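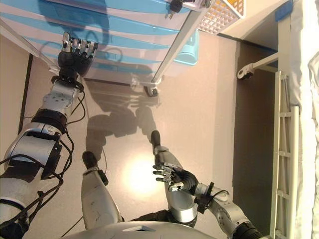 The blue-striped rolling cart, with a blue bin and a lattice basket for neighbors.

Saturday is cart day and I am weirdly excited about it! Every drawer gets pulled, emptied and put back with only the stuff we use.

I love a cart on casters. You roll it out, sweep where it stood, roll it back. The drawers are see-through enough that I've stopped labeling them — cords up high, tape and string in the middle, fabric scraps at the bottom.

Asnakech Worku talked me into the scraps drawer back in July and she was so right. No more bag of scraps behind the door.

Plugs don't live on top of the cart anymore. New rule as of this morning, let's see how long I last!

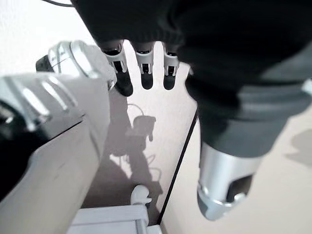
Pale floor, bright light, black fabric sleeve and all.

Can we talk about this floor though? I wanted dark gray and got outvoted. Now I'm a full convert — drop a tiny screw and you spot it right away.

Next up is the lattice basket. Baptiste Guillot wants it on a shelf, I want it down low where I can toss things in. Send me your basket opinions, please, I will read every one!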